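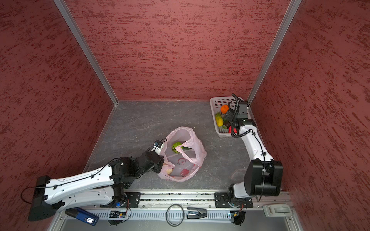
Two arms, a carrier bag and a basket in one of our test cells.

About us

Ponell is an independent test bench for robot grippers, arms, cameras and controllers. Manufacturers send us hardware before it goes on sale, and buyers send us hardware they are thinking of buying. We run it on ordinary handling jobs and write down how it did. We don't build robots and we don't sell them.

The company was started by Rocío Carrasco and Anselmo Vidal, who had worked together at a packaging firm and spent a good part of their time there choosing grippers from data sheets. The data sheets gave grip force, stroke and weight. They said very little about what happened when the thing to be picked up was soft, slippery or half hidden under something else. Rocío began keeping her own notes on a shared spreadsheet, other firms asked for copies, and after a while the notes became the job.

There are now 6 of us. Rocío runs the bench and signs off every report. Anselmo looks after the cells, the mounting plates and the software that records each run. The other four divide their time between running trials, going through the recordings and writing up.

What we test

Most of our work is comparison. A client has two or three grippers in mind, or one gripper and two cameras, and wants to know which pairing suits the job. We fit each in turn to the same arms, on the same rail, with the same objects, and keep everything else as it was. If a mounting plate has to be changed to take a heavier wrist, the report says so and the earlier runs are done again.

We test with two arms more often than we used to. A good deal of handling work needs one hand to hold and another to reach, and a gripper that does well alone can be a nuisance beside a second one. Wide fingers get in each other's way. Cables catch. A wrist camera that has a clear view by itself may find the other arm in front of it for half the run. 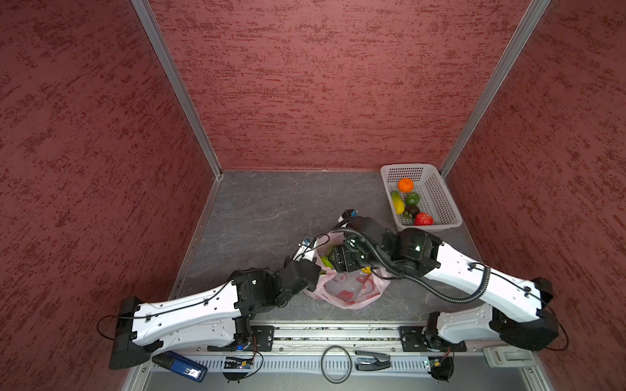 Bags are the clearest case. A thin carrier bag has no fixed shape, it folds over whatever is inside, and it shows its contents to the camera only in part. One gripper has to keep the mouth open while the other gets in and out without dragging the plastic along. We use artificial fruit and vegetables for this, so that the shapes stay the same from one month to the next, and a plastic basket as the place where things start or finish. The set has been replaced once, in June, when too many of the pieces had lost their surface colour to be a fair test of the cameras.

The bag test came out of a job for Soler, a grocery picking firm that wanted to compare finger shapes. We ran 1160 trials for them over one spring and have kept the layout since, with small changes. It is now the test clients ask for most, and the one where results differ most between products that look alike on paper.

How we work

Every trial is recorded from a fixed camera as well as from any camera on the arms. A trial is marked as a success, a partial or a failure by someone who didn't run it. Partials cause the most argument - a piece that leaves the bag and then rolls, or a bag that comes up with the fruit - and we keep a written list of how each kind is scored. Clients get the list with the report.

We also log the dull things: how long a gripper takes to change, which screws work loose, whether the controller comes back cleanly after a stop, how warm the wrist motors run after two hours. Buyers tell us they read that page first.

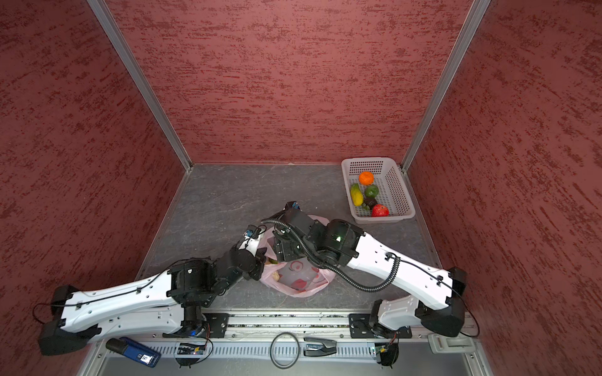

Our archive holds 3037 recorded two-arm trials and 344 gripper and camera pairings, counting repeats after a firmware change. Clients can ask for their own recordings at any time. Results from one client's hardware are never shown to another unless both agree in writing, and we turn down work when two direct competitors would be on the bench in the same week.

Controllers and teaching

Since last year we have also compared controllers and hand-held teaching devices. The first of these was Brurkico, a motion controller for small two-arm set-ups, and we still use it as our house controller when a client has no preference. Brumeteo, our own logging software, records joint positions, gripper commands and camera timing on one clock. It is not for sale, but we give a copy to any client who wants to check our figures against the raw files.

Who pays

The client pays a fixed price agreed before the first run. The price doesn't change with the result, and we take no commission from manufacturers or dealers. If a product does badly, the client can choose not to publish the report, but can't publish parts of it.

Visiting

Clients are welcome to come and watch their own trials. Mornings are best, as the cells are usually being refitted after 3 pm. Please write to Anselmo first and tell him the bolt pattern of whatever you are bringing.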